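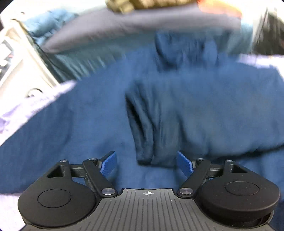
Fold the bulky stuff first, one of the regulars told me before I'd even put my bag down, and leave the shirts for when your arms are tired. I'd planned to do it the other way around, so I switched, and I'm glad I did!

I was at the Undley laundry room on Drellgate for the winter bedding and coat drive, which wrapped up in March with 791 pieces sorted and folded. Last year's total was 90 lower, so people around here clearly had a good clear-out (my own closet included).

The thick padded things are the real work. You smooth one side, the other side puffs up again, and somewhere in the middle there's a big lump that won't lie flat whatever you do. I got a decent method going after my first 15 – shake it out, press the air toward the open end, then fold in thirds – but I was still the slowest at the table by a mile.

Everything goes into 18 bins by size, with blankets kept apart from coats. The Mäkelä thrift store gets first pick for its free rack, and the rest stays at Undley for anyone who needs it.

The room opens again at 9 a.m. for pickups, and you don't have to sign up. Bring your own bag if you can, a big one, especially if you're after a blanket. Clean donations can still be dropped at the side door on Drellgate until 6 p.m.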